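Technician, Gripper and Cell Maintenance (full-time)
Revora, Meltville site
Posted 21 August 2021 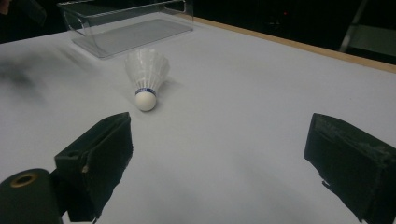 About the position

Revora runs handling cells that pick and place light, irregular objects such as shuttlecocks, foam parts and thin-walled packaging. The technician keeps the two-finger grippers on these cells, and the hand-held gripper tools used alongside them, within tolerance. The position reports to Helge Haugland, Cell Operations, and replaces a contract role that ended in July.

The work is mostly mechanical. Finger pads wear, mounting screws loosen, and camera brackets shift after a knock. A shuttlecock lying on its side gives the fingers a hard round head at one end and a flexible skirt at the other, and a small error in finger alignment is enough to crush the skirt or push the head out of the grip. The technician is expected to find such errors before they show up in the cell log.

Duties

Inspect finger pads at the start of each shift for scuffs, embedded dust and edge damage. Clean or replace according to the wear sheet.
Check that the inner faces of both fingers are parallel, at full opening and at closed position. Shim where needed.
Retorque finger and bracket screws to the values on the tool card. Mark each screw after torquing.
Clean camera lenses and verify that both fingertips are in view over the full stroke.
Run the 78-point check on each cell after any finger, bracket or cable replacement.
Wipe down table surfaces and fixtures between object sets. Acrylic fixtures are cleaned with a damp lint-free cloth only; no alcohol.
Log all work in Cliltex, with part number, cycle count and initials. Entries without a cycle count are returned.
Hold minimum stock of pads, screws, shims and cable assemblies, and place orders with Motaung when stock falls below the minimum.

Current maintenance interval for finger pads is 2,153 cycles. The technician will take part in reviewing this interval for soft and fragile objects.

Required

Technical certificate or degree in mechatronics, industrial maintenance or a related field, or equivalent shop experience.
At least 4 years of hands-on work with pneumatic or electric end effectors.
Confident use of feeler gauges, dial indicators and torque screwdrivers in small sizes.
Ability to read mechanical drawings and basic wiring diagrams.
Working knowledge of lockout procedures.
Clear written English for log entries.

Useful but not required

Camera calibration, hand-eye or intrinsic.
Experience with molded or printed finger pads, including choice of material hardness.
Basic scripting for pulling data from log files.

Conditions

Day shift, with one late shift per rotation. Work is done standing for long periods, in part under low room lighting with the table surfaces lit. Safety glasses and closed shoes are required on the floor. Lifting up to 40 pounds.

The first 90 days are a training period under Sándor Erdős, who maintains the existing cells. During this time the technician does not release a cell to production alone. Release authority is granted after a practical test: removal and refitting of a finger pair, alignment, full check and log entry.

Pay is hourly and set by experience. Tools are supplied. Personal measuring instruments may be used if they carry a valid calibration label.

How to apply

Send a resume and a one-page account of a repair you carried out on a gripper or similar mechanism. State the fault, how it was measured, what was changed and how the result was checked. Drawings or photographs may be attached. Cover letters are optional.

Applications go to Charmaine Baloyi, Personnel, Revora, Meltville. Technical questions may be addressed to Sizwe Zulu in the cell workshop. Interviews are held on site and include a short bench exercise.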